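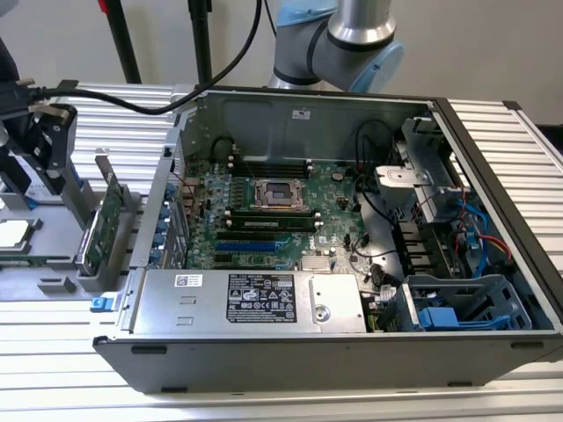 Genberg Refurbishing
Bench inspection checklist: desktop towers and removed parts
Checked August 31, 2024
Bench record 3,218

Complete before any tower goes back together or gets stripped for spares. Comments go under the item they belong to.

1. Power cord off, monitor and network leads off.
Yes. Cord tagged and hung on the Nijs rack.

2. Case on its side, open side up, sitting flat on the bench.
Yes. Side panel is off. Keep sleeves and lanyards clear of the metal edges inside the drive cage.

3. Processor socket.
Empty. Retention bracket and lever are still on the board. Fit a socket cover before the tower is moved. Do not touch the contacts or wipe them with a cloth.

4. Coin cell on the board.
In its holder. Test it and write the reading on the tag. Used cells go in the Jokico tub, never in the bin under the bench.

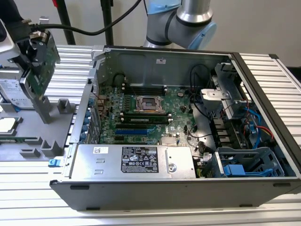

Issue 12

5. Power supply.
Still mounted, rating label in view. Leave the unit closed. Any supply that fails the test goes out whole.

6. Memory.
One module in a slot below the socket. Check that it is seated at both ends. Spares stay in anti-static bags.

7. Cables.
Black cables loop over the upper right of the case, with blue and red SATA cables on the same side. Tie them back before the panel goes on so they don't get pinched. Comment from the last round, record 3,139: ties too tight, cut and redone.

8. Expansion cards.
Hold by the edges and the bracket. Line up with the slot before pushing. If a card doesn't want to go in, stop and look at the slot latch. 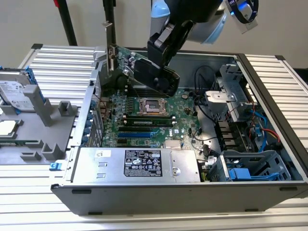 Item 8. Card with its metal bracket, held over the expansion slots.

9. Hard drives.
One is in a grey removed case part to the left of the tower, held with a blue clip. Move the part with both hands. Drives are logged for wiping on Gakar sheet 406 and don't leave the room until it is signed.

10. Layout board.
Parts set out on the grey mock board get the same handling as parts in a case. Check that the processor is square in its holder and the graphics card is supported at its mount.
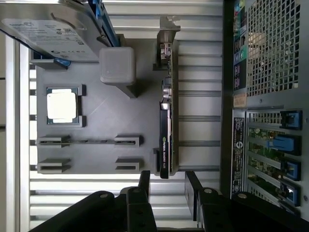 Item 10. Processor in the socket holder, Quadro card at the right edge.

11. Loose screws.
Sweep the grooves in the bench top with the magnet before closing up. Still to do.

Result: hold. Items 3, 4 and 11 open. Recheck in November with the rest of the shelf if not cleared sooner.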